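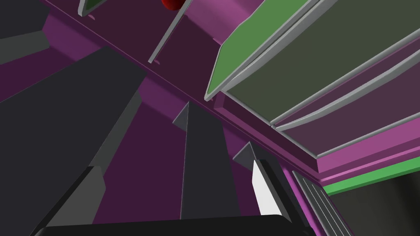 ## Ticket 136: order confirmations arriving twice

**Opened by:** Dymphna Cullinane, Fulham office
**Assigned to:** Gebhard Thaler
**Status:** closed, with mild resentment

Customers get two copies of every confirmation. One wrote back to ask if she had bought two kettles. She had bought one kettle, and would like it soon.

- Restarted the mail queue. Still two copies, now slightly faster.
- Checked the Firnana templates. Johanna swears she hasn't touched them since March, and the change log agrees with her, which must be nice.
- Sent 20 test orders to myself. Received 40 emails and a storage warning.
- Found a second scheduled job called `mail_new_FINAL`, set up during the Brukedico migration. It does exactly what `mail_new` does.

**Fix:** turned off `mail_new_FINAL`. The next 43 orders produced 43 emails.

**Still open:** there is also a `mail_new_FINAL_2`. It's disabled and I am not going to click on it before lunch. Beat, please find out who owns it.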